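Progress report to the Prarora Fund
Project: Repair of the reading rooms and the small lending library in Parkden
Submitted by: Tamihana Library Association
Date: 16 July 2019

With this report we inform the Fund how the work went in the second period of the grant. The first payment of 2,000 is fully spent, and the receipts are attached. From the second payment, also 2,000, we have paid for the new window in the children's room and for the paint.

The roof over the east room was finished before the heavy rains. The old shelves were moved to Prostitz, where the school has taken them. We had a delay with the floor, as the first supplier could not deliver the boards in the length which we ordered. We have now a second supplier, and the price is the same.

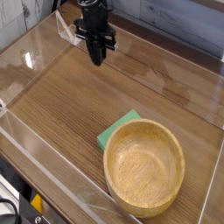
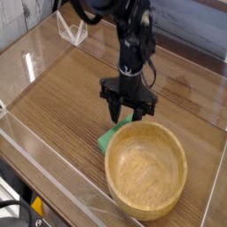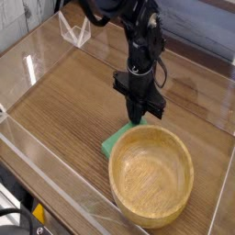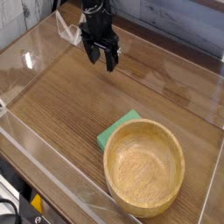
Reading time: 2 minutes

The catalog is the part that goes slower than we planned. Until now 3,558 books have their new cards. The books in the local history section are still in boxes, and many of them need a small repair of the spine before they can go on the shelf. We ask the Fund to allow us to move the end of this task to September. No additional money is needed for it.

The evening reading group has now 12 members and meets in the west room. They have asked for better lamps, and we would like to buy these from the amount left after the paint. Please tell us if this is permitted under the agreement.

The next report will include the final costs for the floor.

Recent reports
First period: roof and drains
Letter on the change of floor supplier
Opening hours during the repair
List of books given to Prostitz school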